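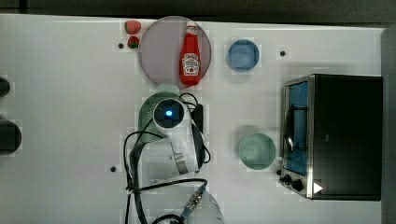 Play kitchens come to us at the Roninthorpe toy library with many questions from families, so we have collected the usual ones on one page. Most of them concern the small pieces, which travel from home to home in the same box. If you lay the set out on a white table, as we like to do, the pieces are easy to check against the card. A ketchup bottle on a plate, two strawberries beside it and a blue bowl to the right are already enough for a first meal. The page was last revised on 22/07/2021.

What is in the kitchen box?

The contents are printed on the card inside the lid. The boxes are not all the same, because pieces are exchanged over the years. Please trust the card of your own box and not the card of a friend.

How long may we keep it?

The loan is for 40 days. You can extend it once by writing to the desk, if no other family is waiting. In October we close for the yearly check and all boxes must be back before then.

How should the table be arranged for a small child?

Keep the middle of the table free. A child needs a place to work, and when everything stands in the middle the food is soon on the floor. Put the oven at one side and turn its door toward the inside of the table. Plates and bowls can stay near the oven, and fruit can have its own corner.

Can we mix the box with our own toys?

Yes, but we ask you to mark your own pieces with a little tape under them. Every year we receive vegetables that are not ours, and it is difficult to find the owner. 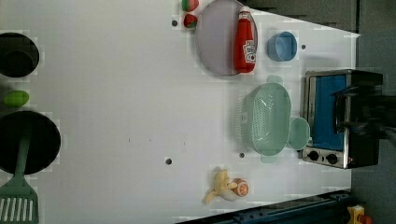 Reading time for the rest of this page: 2 minutes

Where do the strawberries go?

They are the pieces we miss most often. They are small and they roll under furniture. Many families park them beside the plate at the end of play, together, and this is a good habit. The orange half and the banana can lie next to each other in the same way. A colander is also useful as a basket when you carry fruit back to the box.

How do we clean the plastic pieces?

Use warm water and a little dish soap, then dry with a soft towel. Do not use the dishwasher. Bowls and cups may go in the sink, but the toaster oven must only be wiped with a damp cloth, also around the knobs.

Can real food be used with the set?

We prefer not. Crumbs stay in the holes of a colander and are hard to remove. If you want to serve real snacks, please use your own dishes.

A piece is lost or broken. Do we pay?

Tell us first. A single fruit costs nothing the first time. For larger pieces the fee is on the card. The Prerport branch has a shelf of spare parts, and often we find a replacement there. Do not glue a broken piece at home.

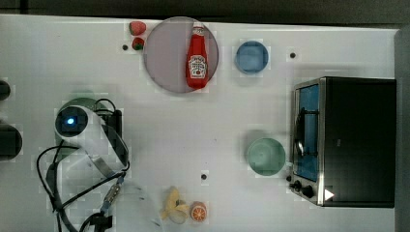 Drita Papadopoulos wrote to us that in her house the tidying goes better when the children "close the restaurant" themselves. First the dishes are collected, then the food, and the oven comes last. She adds that she stopped correcting the order, and that her younger one now asks to do the fruit alone.

Is there a right order for packing?

Heavy things go at the bottom and the bowls one inside the other. Long things such as a spatula lie along the side of the box. The card goes on top, where we can see it when you return the set.

Whom do we contact?

Adalberto Guimarães answers questions about the kitchen boxes, at the desk or by letter. Please write the number of your box in the message. It is on the short side of the lid.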